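Reports > Site visits > Jerach, simulation suite

Jerach let in outside visitors on Monday, 14th April, and Irfan Lubis and I went to see Tarigan, the kitchen simulation package we have been asked to review. Graziella Ferraro ran the session from a workstation on the second floor.

Tarigan is sold as a set of kitchen layouts with a task editor and a grading module. The license covers 200 layouts. A user picks a layout, places the loose objects, sets a start pose for the arm and runs a policy against it. Results go to a plain log file, with one line per attempt.

We asked for a countertop layout with few objects – our own test cell at Zarkcombe is laid out in much the same way, with a microwave and a dish rack along the back and the handling work done in front.

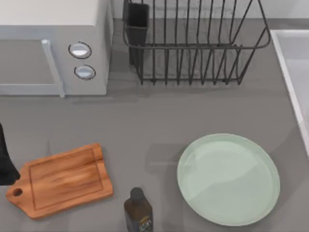 Object placement is done by hand or by seed. Ferraro loaded seed 2871 and then moved the plate with the mouse, and the editor saved the change as a separate file and left the original alone. Irfan asked about glossy surfaces. Reflections can be switched off per object, but lighting is fixed per layout in the current release. A lighting editor is planned for December.

Grading is the weaker part. A task passes or fails on the final position only, so a plate dropped into the rack scores the same as one set down with care. Contact forces are logged but not used in the score. Ferraro said customers can write their own rule; the manual gives this 3 pages.

The trial license runs for 91 days. Saodah Wibisono has the installer and will put it on the Zarkcombe machine before we decide on the full order.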